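Section 3: Budgeting and Planning Before You Order
Lyons Two-Arm Bench Kit, Planning Guide

Read this section before signing a purchase order. Reading it afterwards is also permitted, and is the more popular choice.

3.1 Decide what the kit is for

1. Write down one job you want the arms to do. "Automation" is a department, so try again.
2. List every object involved in that job, with its weight and its widest and narrowest points.
3. Mark anything made of glass, anything see-through and anything that rolls. These are the items that eat your schedule.
4. Cross out whatever you added to impress a visitor.

Note: If the list won't fit on one page, plan for a second phase. June is a fine month for second phases.

3.2 Measure the room

1. Measure the bench, including its height from the floor.
2. Open every door near the bench as far as it goes and mark the swing on the floor with tape.
3. Keep 150 mm clear between the swing and anything that moves under power.
4. Find the nearest power outlet. Find out what else is already plugged into it. The kettle counts.

Caution: Don't measure from the building plans. The building has not read them.

3.3 Set the budget

The base price covers two arms, one controller and the mounting plates. It does not cover hands. New owners are often surprised by this, and we have moved it to its own line on the quote (part 2271, multi-fingered hand, sold singly) so that they can be surprised earlier.

1. Start with the base price.
2. Add one hand for each arm that will hold something.
3. Add the Grinach simulation licence. It is billed yearly, whether or not you remember the password.
4. Add training for 2 operators. Training one operator is cheaper until that operator takes a holiday.
5. Add spare finger joints. You will not need them if you buy them.
6. Set aside 30 per cent of the total for things you left off the list in 3.1.

Note: Freight is quoted separately by Drurus. Ask whether the figure includes getting the crate past the front door. "Delivered" can mean the kerb.

3.4 Rehearse the job in simulation

Do this while the order can still be changed. Swapping a hand in Grinach costs one click. Swapping it after delivery costs a restocking fee and a long phone call.

1. Load the bench layout and set the counter to the height you measured.
2. Load your objects. The stock library will do for a first pass, odd as some of it is.
3. Place an open container within reach of the arm doing the lifting.
4. Have the hand grip a bottle by the neck and hold it over the container.
5. Pause the run and look at it from several angles. Check where the other arm is while all this goes on.

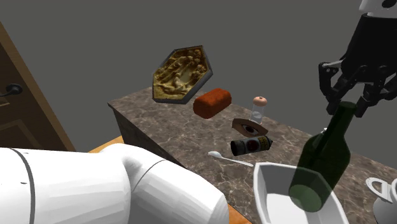
6. Check for objects that hover or sink into the counter. Correct their heights before you trust any reach figures, as a real bench is strict about this sort of thing.
7. Save the layout and attach it to your quote request.

Caution: A good run in simulation is a reason to keep planning. It is not a warranty, and our claims desk has heard the argument before.

3.5 Place the order

1. Send the quote request, the object list and the saved layout together. Sent apart, they tend to stay that way.
2. If you already own a Gretum controller, say so. The cable set is different.
3. Confirm who will sign for the crate, and that they will be in the building.

Prices in this section were last checked 2023-03-15. For installation, go to Section 4.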